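New climbing route opened on the north wall of Pluluseck

Two climbers, Yareli Camacho and Yolotzin Montes, have finished a new route on the north wall of Pluluseck. It has 19 pitches and they named it Hellano.

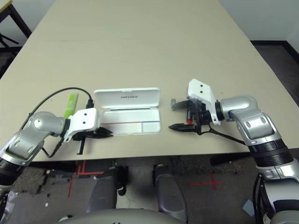

An open white case on the table.

They left the hut at Tovar in July, at three in the morning. The summit is at 2,117 meters 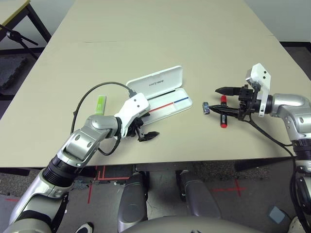 and they reached it the same evening, after a long wait under the last roof – the rock there was wet. The descent goes by the Ondar side.

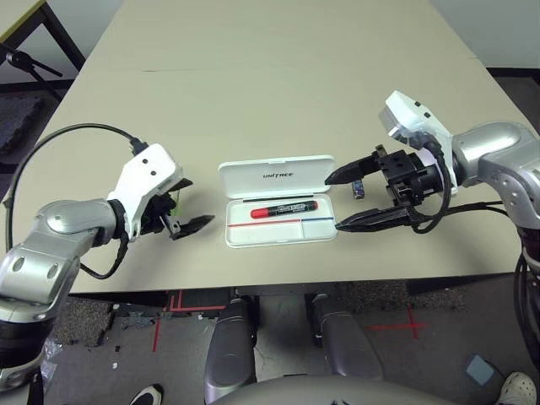
Montes said the upper pitches need more bolts before other teams try them.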